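Bovus Mesh Back Chair, two winters in

I bought the Bovus for my home office after my old chair finally gave up (the gas lift went, and I spent a week typing with my chin near the desk). It was $200 on sale at the Brorville store, and I carried it up the stairs in the box, which I don't recommend!

Putting it together took me most of an evening. The bolts are all one size, so hooray for that, but the armrests only line up if you leave everything a bit slack until the end. I tightened mine too soon and had to back them all out again. The hex key in the bag is soft, so use your own if you have one.

Now the sitting part. The mesh is firm and stays that way, and I'm a big guy who sits for long stretches. My back feels fine by dinner, and I couldn't say that with the old one. The seat pad is thinner than I'd like at the front edge, and if you have long legs you'll notice it. My friend Gaurav Malhotra tried it and went right back to his Zavala, but he likes a chair you sink into.

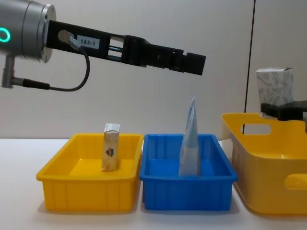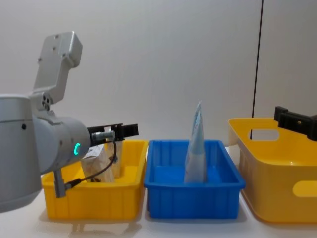 Does the tilt lock hold after a lot of use?
Mine still holds in the upright and middle positions, but the furthest-back one has started to slip a little when I stretch.

The casters are my main gripe. They're hard plastic and loud on a wood floor, and my wife could hear me rolling from the kitchen. I swapped them for a soft set from Luronmont and the noise is gone. They popped right in, no tools. I really think the chair should ship with something like that, even if it bumped the price up a few bucks.

Cleaning is easy enough, a vacuum brush on the mesh and a damp rag on the base. Dog hair does collect in the wheels, so flip it over now and then.

Would I buy it again? At the sale price, sure. At full price I'd want to try the Zavala for longer first. I'm giving it four stars, and it would've been more with better wheels.

Cameron Kerslake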